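Review: Oviletti 42-piece service kit, after a spring of gripper linkages

Posted by Emrys Meredith in Tools, Upkeep | Leave a comment

Quick one between shifts. Got asked twice on the Pluta post what I use on the gripper linkages now, so fine, review.

Short version: buy it if you look after small fingered grippers. Skip it if your cell is all pneumatics and big hex bolts, you already own better. Sixty dollars, one zip case, 42 pieces. I use maybe a third of them.

What I use it on

Pluta is our two-arm bench cell. Two arms facing each other over a table with green cloth on it, soft food handling, plate in the middle, fruit and rolls and whatever else somebody brings in that week. Light loads. You would think light loads means nothing wears. No. Light loads means lots of short cycles, open close open close all day, and every one of those goes through tiny pivot bolts that want to back themselves out.

So the job is mostly this. Every 800 cycles, stop, lock out, go over the linkage plates and the pivots on both hands. Check finger pads. Check cable loops at the wrist. Wipe. Write it in the log. Back up. It's a dull job and it wants a small driver you can feel, and a light, and somewhere to put the screws down.

Before this I had a Jutau set, the red case one. Tips rounded over by the end of the first month. Rounded tip in a Phillips head on a black plate with no room for your knuckles is how you learn to drill out screws. I have drilled out screws. Not doing it again.

What's in the case

Won't list all 42. The stuff that matters:

Preset torque handle, small. Clicks. The click is light, you have to be paying attention, and if the compressor next door is running you feel it more than hear it.

Phillips bits, short and long. Long ones are the reason to buy the kit. More below.

Hex bits, ball end and plain. Ball ends are ok. I'd keep them for getting a bolt started, not for the last bit of tightening.

Pin pushers for the pivots. Two sizes fit me, the rest don't fit anything I own.

A magnetic tray. Small, weak magnet, fine for the screws I have. Won't hold a bolt of any size if you tip it.

Pick and brush. The brush is great. Stiff, short, gets into textured pads.

Tweezers. Bad. Tips don't meet. Threw them out.

Paint pen for witness marks. White. Mine came half dried out, shook it for ages, then it was fine.

The long Phillips bits

OK so. On our hands the linkage plate sits over the finger with its screws clustered together and then a pivot right up near the corner, short link off that, another pivot. With a stubby bit the handle hits the gripper housing before you're square on the screw. So you go in at an angle. So you cam out. So you chew the head, and then see above re: drilling.

The long ones clear the housing. Straight in, square, click, done. Whole hand takes me less time than one plate used to. That is the review really.

They do flex a little. If a screw is glued in with the strong stuff, warm it first, don't lean on the bit. I leaned on one. It has a slight twist to it now. Still works, lives in the spare slot.

How I go round the cell with it

People asked for the order so here's the order. Yours may vary.

1. Park both arms in the service pose. Ours is hands apart, wrists turned so the plates face out. Lock out. Tag on.

2. Clear the table. Fruit off, plate off. Juice and threadlocker do not go together and you don't want either one on the cloth.

3. Left hand first, always. No reason except if I get called away I know where I was.

4. Look before touching. Witness marks lined up? Leave it. I used to re-torque everything every time and all that did was wear out the heads. If the mark's moved, screw comes out, clean, new drop of the medium stuff, back in, click, new mark.

5. Pivots. Wiggle the link sideways with a finger. Any play you can feel, pull the pivot and look. Do not just crank it down. A pivot that's too tight drags, and a dragging finger closes late, and late on one side means the fruit rolls out.

6. Pads. Brush between the bumps. Citrus pith gets in there and dries like plaster. If a corner's lifting, change the pad, don't glue it. I glued it once. Held untill lunch.

7. Cable loops at the wrist. Run the wrist through full rotation by hand if your brake lets you and watch the loop. Should never go tight, should never touch the table.

8. Right hand, same again.

9. Lockout off, slow cycle with nothing in the hands. Then slow cycle with fruit. Then normal.

The kit covers 4, 5 and 6. For 7 you need eyes.

Torque handle, more on that

Preset out of the box was too high for our plates. Manual does say check before use, in small type, page whatever. There's an adjuster under the end cap, and you need the smallest hex to turn it, which is in the kit, in the slot you'd look in last. Set it against a known wrench if you have one. I borrowed one from the Vida line across the hall, they're fussy about torque over there and their wrench gets checked regular. Set once in May and hasn't drifted that I can tell. Marked the adjuster with the paint pen so I'd know.

Wish it had a scale you could read without taking the cap off. Handle's nice though. Rubber, not too fat, doesn't roll off the bench.

Things I don't like

The zipper. Already catching on one corner.

No mirror. A kit for this sort of work should have a little mirror on a stick. I bought one separately and it doesn't fit in the case.

Foam insert is black, bits are dark, slots aren't labelled. Bad light and you're pulling them out one at a time. I put dots of white on the ones I use.

No threadlocker, fair enough, shipping rules I guess. But there's an empty slot exactly the size of the little bottle, so they thought about it.

No spare paint pen. You will need a spare paint pen.

Replacement bits only come in packs. I wanted a long Phillips, had to buy the pack with the hex ones again. Now have two of every hex bit I don't use.

Soft fruit tells you

Side note but it's the question I get the most. How do you know the hands are right after service. Well, there's the log and there's the gripper test in the controller and I run both. But what I trust is a peeled tangerine. Rigid blocks hide everything. Late finger, bit of drag, pad lifting, the block doesn't care. A peeled tangerine cares. Too much squeeze, or one finger landing before the others, and you get juice down the wrist and a dented segment.

So for the slow cycle after service it's peeled tangerines and a plate. Pick from the side, over to the plate, down, let go. Left hand does its one, right hand does the other. If both fruits come out looking like they went in, put the cell back in service. If not it's nearly always a pivot. Nearly. Once it was the table cloth, had a fold in it and the fruit sat crooked.

Wrist view, then head view, same setup:

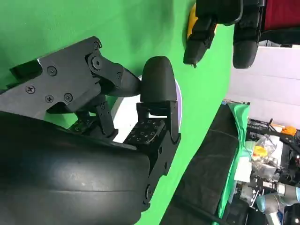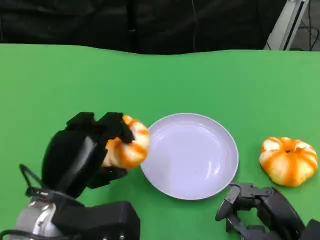 Anyway, cleaning. Do it the same day. Pith comes off a pad with the brush and warm water if you get it right away, and it does not if you leave it over a weekend. I keep a second brush just for this, the one out of the kit is too good to use on anything sticky and I've no idea where to get another.

Don't spray anything at the linkage. Spray the cloth, wipe the linkage. Had a guy on nights hose the pivots with contact cleaner, washed out every bit of grease, and Tuesday morning both hands sounded like a drawer full of forks. Dab of grease on the pin pusher, touch it to the pivot, work the finger a few times, wipe off what squeezes out. Tiny amount. If you can see it you used too much.

Would I buy it again

Yes. For the long Phillips bits and the handle, and the brush. Probably would pay the 60 for just those and skip the rest of the 42 if they sold it that way - they don't, I wrote and asked, got a polite no.

Compared to the Jutau: no contest on tips. Jutau case is better. Put the Oviletti bits in the Jutau case if you still have one, foam needs a bit of cutting, I did mine with a bread knife.

If you run bigger hands, anything with a proper flange and real bolts, get a bigger torque handle first. This one tops out early and the bits are not made for it.

Scores, since the site makes me put them in:

Bits: good
Torque handle: good once set
Case: poor
Tweezers: no
Value: good

Will update when one of the long bits finally goes. The twisted one is my bet. Also owe people a post about wrist cable routing, I know, I have the notes, they're on the back of a service sheet somewhere in the cell. Got to go, left hand's due.

Update: asked in mail about which threadlocker. Medium, the removable kind, smallest drop you can get off the nozzle. I put it on a bit of card and dip the screw. Never straight from the bottle onto the plate, it runs down into the pivot and then you're pulling the whole link off to clean it. Let it cure as long as the label says before you run the hands. Yes, the whole time.

Filed under: Tools, Upkeep, Grippers, Pluta. Tags: Oviletti, Jutau, torque, linkage plates, pads, tangerines again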